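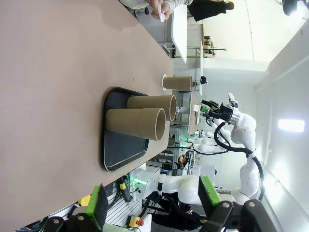

# About Gralstead

Gralstead records manipulation examples for teams that train robot control models. We don't build robots and we don't train the models. Clients send a task definition, and we return synchronized arm data and wrist video, with every episode labeled and checked.

## How a recording job runs

A job starts with a task sheet. It names the objects, the start positions, the allowed grasps and the end state. Most current sheets cover light household and packing items such as cardboard tubes, trays and cups. Operators complete 300 practice episodes before any of their work goes into a delivery.

Start positions are changed between episodes according to a printed schedule. Failed grasps are kept and labeled as failures unless the client asks for them to be removed. An episode is rejected if a video stream drops, if the arm log has a gap, or if the end state does not match the sheet.

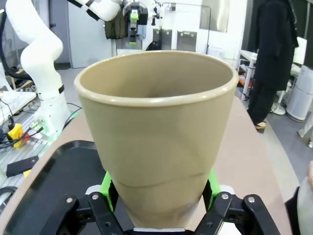

*Tapered cup held between green finger pads at one of our work cells.*

A standard batch is 360 episodes per task. Reviewers replay each one at normal speed and mark the moments of contact, lift and release. Batches with fewer than 92 percent accepted episodes are recorded again in full.

## Software

Two in-house tools support the work. Lato handles capture and time alignment. Dirnov stores episodes, review marks and the version of the task sheet in force at the time of recording. Exports follow the client's own file layout.

## People

Rima Hattar heads data operations and approves all task sheets. New task requests are read each April and placed in the schedule by cell availability. The smallest order we accept is 125 episodes.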